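Oltolham team teaches its robot to look before it grabs

Apr 13, 2022

If you have ever rummaged along a cluttered worktop for the one thing you need, you will have some sympathy with the researchers at Oltolham, who have spent the months since December trying to get a robot arm to do much the same. We are very pleased to report that they are getting somewhere!

The method, which the team calls Zosteo, is simple to explain, even if Stela Pană and Yaroslav Pylypenko assure us it was not at all simple to build. Before the arm reaches for anything, the software ranks the things on the counter by how easily the fingers could close on them without knocking a neighbour. Only then does it choose where to go. All the training is done in a simulated kitchen, with the tools, fruit and bottles set out differently on every run.
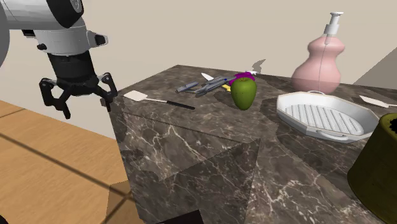 What they found

Over 215 simulated trials the new method bumped into far fewer neighbouring items than the group's older planner, and it needed only three seconds to settle on a first reach, where the older one took 12. Long, thin utensils lying close together are still the hardest - "tongs are my enemy," Pei-shan Chu told us, quite cheerfully - and round things such as apples are much the easiest.

What comes next

Zuleica Pacheco, who leads the group, hopes to move the work onto a real arm once the lab's new bench is ready. Ching-wen Yau is giving a lunchtime talk on the results in the Kong room, and anyone who would like to come along is very welcome, with sandwiches provided.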